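Notebook — Bjarnason room, handheld gripper work
30th March

Good session today, and I want to get the rules down while they're fresh. Þórey Gunnlaugsson and I have been arguing (nicely!) since January about what should count as a clean demonstration, and I think we finally have something short enough that people will follow it.

First, station prep. Tape on the front corners of the tabletop gets checked before every block, and pressed down again if it has lifted. Stands stay on their marks. If a stand gets bumped, stop, put it back, and write the time in the log. I'd much rather read ten notes about bumped stands than find one shifted batch at review — we lost 71 takes that way on the Gerar job and I'm still sore about it.

Cables next. Each gripper cable leaves the hand and goes down off the table on its own side, with no crossing. Give it enough slack that you can reach the back edge without feeling a tug. If you feel a tug, the take is out, even if the rest of it was lovely. Þórey wanted a clip at the table edge. I tried one and hated it, because it turns every long reach into a little fight. Left open for now.

Then the part I'm most excited about, the resting hand rule. When only one gripper is working, the other stays low over the table with the finger pointing in toward the middle. Don't park it in your lap and don't wave it around. The idle hand used to be all over the place between operators, and now two people's takes can sit side by side and look like the same job.

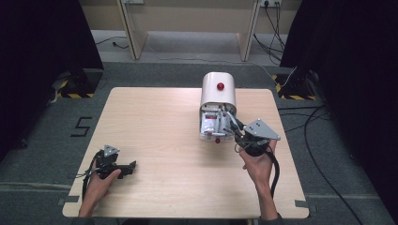
Right gripper in the open front of the white unit, left gripper held low.

Rules for working inside an open housing, as agreed:

- Unit off and unplugged, checked by the operator and again by a second person. Both sets of initials in the log.
- Go in with the tip only. The plate on top of the gripper stays outside the opening.
- No pulling on wires, ever. If a wire is in the way, end the take.
- Red knobs are left alone unless the task sheet names them.
- Touch, settle, then move. A full beat of stillness at contact makes the labeling so much easier.

That last one came from Flomisetti's notes and it's a gem. I went through block 22 again with it in mind and could pick out the contact moment every time I'd paused, and hardly ever when I hadn't.

Naming: the task sheet is 703, revision 2. Please write the revision down! Jerkcombe reads the log without us in the room and has no way of knowing which sheet we had in front of us.

Still to settle: whether a slipped grip followed by a good one is one take or a failed take plus a new one. I say keep it whole and tag the slip — recoveries are useful. Þórey says split. We'll each label the same block separately and compare.

Also need more gray tape.

Recent entries
Stand marks and how to check them
Gerar job: what we threw out and why
Log sheet, new columns for initials
Cable slack, first try with the edge clip
Reading Flomisetti's notes on contact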